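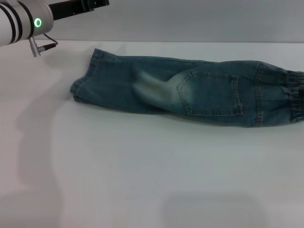
Figure 6. Jeans folded lengthwise on the work table.

6. Folding Denim

This section covers jeans and other heavy denim trousers. For shirts and knitwear, see Section 5. For storage in Dorar drawer inserts, see Section 10.

6.1 Before you start

Use a flat, smooth table that is longer than the jeans. Wipe the surface and let it dry. A light-colored top makes loose threads and lint easier to find.

Check that the jeans are fully dry. Waistbands, pocket bags and inner seams dry more slowly than the legs. Check these by hand.

CAUTION: New dark denim can leave dye on a light table. Cover the surface with a clean cotton sheet until the jeans have been washed at least twice.

6.2 Lengthwise fold

1. Empty all pockets, including the coin pocket.
2. Close the zipper or button fly. Remove any belt.
3. Hold the jeans by the waistband and shake once, downward.
4. Lay the jeans on the table, front side up, with the legs straight.
5. Push the pocket bags flat with the palm of the hand.
6. Fold one leg over the other, matching the outer seams. Work from the waistband toward the hems.
7. Pull the crotch seam out to form a point, then tuck the point back over the legs so that the long edge is straight.
8. Smooth the fabric from the waistband to the hems. Do not press down on rivets or buttons.

NOTE: On faded jeans, the old crease lines may not match the new fold. Follow the seams, not the crease lines.

Stop at this point if the jeans will hang over a Flusness rail. Place the rail at knee height on the legs and let both ends drop evenly.

6.3 Short fold for shelves

1. Start with the jeans folded lengthwise as in Figure 6.
2. Bring the hems up to a point just below the waistband. Leave a gap of two fingers.
3. Fold in half again from the knee end.
4. Turn the bundle so that the smooth fold faces the front of the shelf.

A standard shelf takes a stack of up to 10 pairs. Reduce the stack to six for lined or winter-weight denim.

6.4 Rolled fold for drawers

1. Start with the jeans folded lengthwise.
2. Fold the waistband down by one hand width.
3. Roll firmly from the waistband to the hems.
4. Place the roll in the drawer with the loose end underneath.

The rolled bundle should be around 13 cm across. If it is larger, unroll it and begin again with more tension.

6.5 Common faults

Bundle leans to one side: the waistband is thicker than the hems. Alternate the direction of each pair in the stack.

Diagonal crease at the knee: the legs were twisted at step 6 of the lengthwise fold. Unfold, shake and repeat.

Long edge is not straight: the crotch point was not tucked in. Repeat step 7.

Revised May 20, 2020. Text: Nazanin Sharifi. Checked by Bijan Rashti.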